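Teleoperation Station Checklist: Litter Scoop Task
Site: Kutlow, bay 16
December 2023

1. Work area
Curtains closed in the corner. OK
Litter tray, bin and scoop set out, bin lid open. OK
Cables clear of the arm's sweep. Comment: check the loop on the right side again after each rehoming.
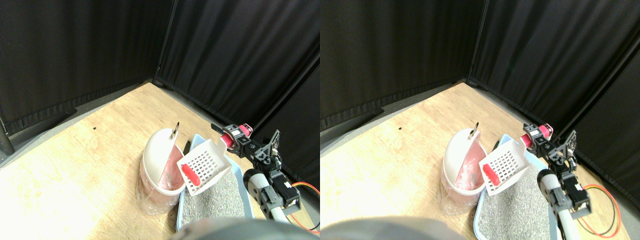
2. Gripper and tool handle
Finger screws tight. OK
Grip tape on the handle not slipping. Comment: tape is bunched near the lower end. Rewrap at the next service, last done in June.
Wrist camera view unobstructed at full close. OK

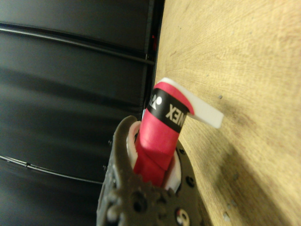
Item 2: taped handle in the gripper, YONEX band toward the camera.

3. Remote control
Emergency stop within reach of the operator. OK
Arm follows the hand controller without jumps. Comment: slight lag at startup, cleared after restart. Reported to Drudov.
Speed limit set to 20 percent for new operators. OK
Scoop stays level with the tray rim on approach. Comment: operators tend to push down too hard. Show them a light pass first. 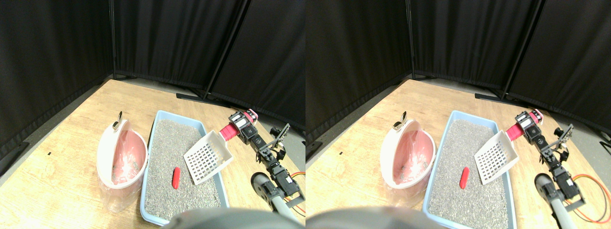 Can the operator step away between demonstrations?
Only with the arm parked and motor power off. Stop the recording first.

4. Close-out
Demonstrations saved, last file number 238. OK
Failed attempts marked. Comment: 18 still to be marked.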